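Chapter 6: The Upper Rack

Last updated: February

Shares 31 | Comments 40

Every household contains one person who loads the dishwasher properly and at least one who is wrong. This chapter is for both, although only the second is likely to have been given the book as a present.

We spent Chapter 5 among the plates, which are easy. A plate is flat and knows where it belongs. Bowls are another matter. A bowl has an inside, and the inside is where the porridge is. Put it in facing the ceiling and it will collect a neat pond of grey water, which you will discover with your sleeve.

Jolene Maihi, who ran the kitchen at the Yensuk guest house for many years, taught her new starters with a single rule: the dirty side looks at the water. She repeated it until they left or got promoted. Most of what follows is her rule with longer words.

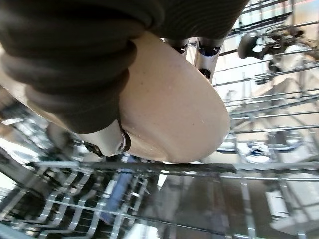

Why does a bowl come out with water sitting in its foot?

Because the foot, the little ring underneath, makes a shallow dish of its own once the bowl is upside down. Tilting the bowl lets most of the water run off, and a tea towel deals with the rest.

Tilt, then, is the first of our terms. It means leaning a bowl against the tines so that it drains, while leaving a gap before its neighbour. Beginners nest their bowls like sleeping puppies. The outer one gets washed and the others get warm.

The second term is clearance, or whether the spray arm can still turn. Give it a push with one finger before you shut the door. Pichit Pongsiri, my co-author, maintains that he can tell by listening. He has replaced two arms.

Exercises on both terms begin after section 6.3. You will need one rack, four bowls and somebody in the house willing to be corrected.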